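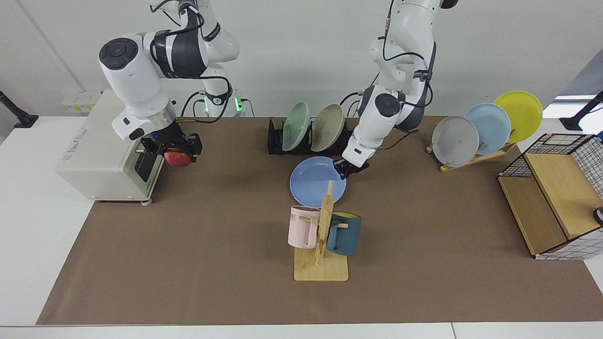 Photo: Tharindu Debnath for Stuvari

Where do your mugs live? Call for participants, Skukudholm Kitchen Study

Do you hang your mugs or stack them? Do plates stay in the rack until the next meal, or do they go straight into a cupboard? If you have opinions about this (and in our experience almost everyone does!), we would love to have you in the next round of the Skukudholm Kitchen Study.

We are looking for adults who wash, dry, put away or hunt for dishes in an ordinary home kitchen. You don't need to be a good cook. You don't need to be tidy either, and we would be sorry to end up with only tidy people. Students in shared apartments, grandparents, night-shift workers, people with five kids and one drawer that closes: please write to us.

The study is run by Stuvari, a small group that looks at how people store and reach the things they use every day. Our first round was a mail-in questionnaire, and nearly 300 households sent it back, many of them with drawings in the margins and one with a full floor plan on the back of a pizza menu. The answers were wonderful, but paper only gets you so far. People wrote "I just put it where it goes," and we want to know where it goes, and which hand they use, and what they move out of the way first.

What you would be doing

You come to one session, which takes two hours including a break. We work at a table with the kinds of things most people have on a counter: plates, mugs, a dish rack, a wooden mug tree, a toaster oven. You arrange them the way you would want them at home. Then we talk about it, you change your mind as many times as you like, and we try it again with less space.
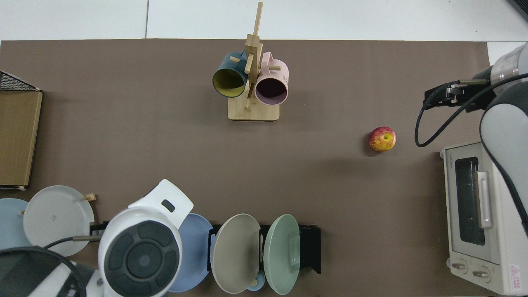 After the break we bring in the small problems. Say you want the mug at the back and there is another one hanging in front of it. Say the toaster oven door needs room to open and there is food sitting out on the counter. What goes first? There are no right answers, and there is no timer. Some people in our April sessions finished in a few minutes and then spent the rest of the hour explaining, with great feeling, why plates should never face the wall. That was time well spent as far as we are concerned.

You will also fill out a short form about your own kitchen: how much counter you have, who you share it with, and what you use most often. Bring a photo of your dish rack if you have one. Please don't clean up before you take it!

A note on plate racks

We get more mail about these than about anything else, so here is where we stand. We use both a black dish rack with slots and a light wooden plate stand, and you are welcome to use either, both, or neither. If you have a rack at home that you truly love, describe it on the form. If you have one you hate, we want to hear about that even more.

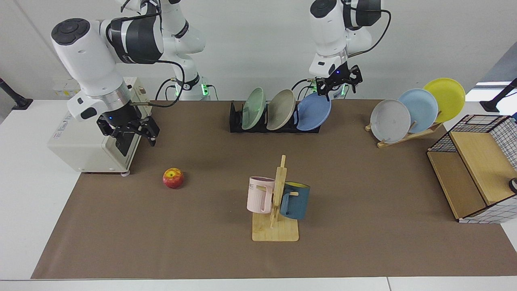
Plates in a black dish rack and a light wooden plate stand

Who can take part

Anyone 18 or older who uses a kitchen at least a few times a week. You should be comfortable lifting a dinner plate and reaching across a table. You can sit or stand, and if you usually work from a wheelchair or a stool, tell us ahead of time so we can set the height for you. Left-handed people, we are short on you, so please come. Sessions are held in English, and Feng-yi Lai can arrange an interpreter if you ask when you sign up.
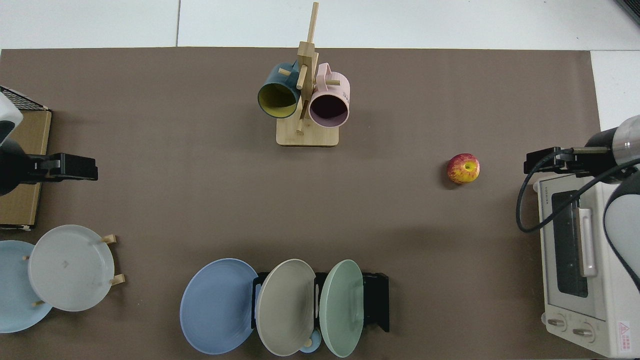 Mug tree, plates and toaster oven on the brown mat.

What you get

We pay $87 for the session, on the day, and we cover bus fare. There is coffee, tea and something to eat at the break. Your name is kept apart from your answers, and you can stop at any point and still be paid.

How to sign up

Write to Stuvari, Box 1431, Skukudholm, or leave a message at our front desk. Tell us your first name, how to reach you, whether mornings or evenings are better, and one line about your mugs. Sign-up closes Friday, October 19, 2018. Wing-sze Chow answers all the messages and will get back to you with a time.

Friends and roommates may sign up together, though you will each have your own session.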